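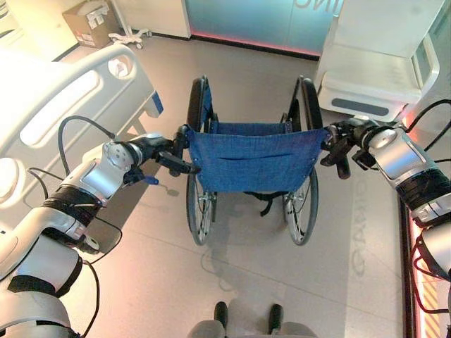
Equipment review: Brallix compact manual wheelchair
Prepared for the ward equipment group, Vusolstead
Reviewer: Ifeanyi Ekwueme

The Brallix was placed on trial as a possible replacement for the older transit chairs used between the bedside and the day room. It is a self-propelling model with large spoked rear wheels, metal hand rims and two push handles, and it has a dark frame with a blue fabric backrest. The trial ran until 9th June and covered everyday use only. Outdoor journeys on rough ground were not assessed.

Handling
The chair turns well in a confined bay. Staff were able to bring it alongside a bed with the side rail raised, turn it to face the door and leave without moving the locker. The push handles are set at a height that suited most of those taking part, although Lakmal Nanayakkara, who is tall, reported some stooping on the long corridor to the treatment rooms. The handles cannot be adjusted, and wards with taller staff should take this into account before ordering.

Users who propelled themselves found the hand rims easy to grip. They can feel cold first thing in the morning, and two users asked for gloves.

Seat and backrest
The backrest is a single piece of woven fabric hung between the handle posts. It gives a little under the shoulders and was considered comfortable for journeys and short sittings. It should not be treated as a support for people who need to be held upright, and for stays in the chair of more than 40 minutes most users preferred a firmer back. The mottled blue cloth hides light marks well, but it must be wiped down and left to air, and drying was slower than with the vinyl on our Eskildsen chairs.

Brakes, tyres and storage
Both brakes held firmly on the ramp by the lift. The levers are stiff when new and eased with use. The tyres left no marks on the ward floor. Folded, the chair fits the existing bay beside the linen store – a point in its favour, as the Eskildsen does not.

Supply
Chairs would be ordered through Galtell under catalogue number 3456. Spare backrests are sold separately and should be included in the first order. Delivery is expected in July.

Recommendation
The Brallix is recommended for bedside transfers and short indoor journeys. It is not recommended as a chair for all-day sitting. The Eskildsen chairs should be kept for users who require a firmer back, and the handle height should be raised with the supplier before any larger purchase is agreed.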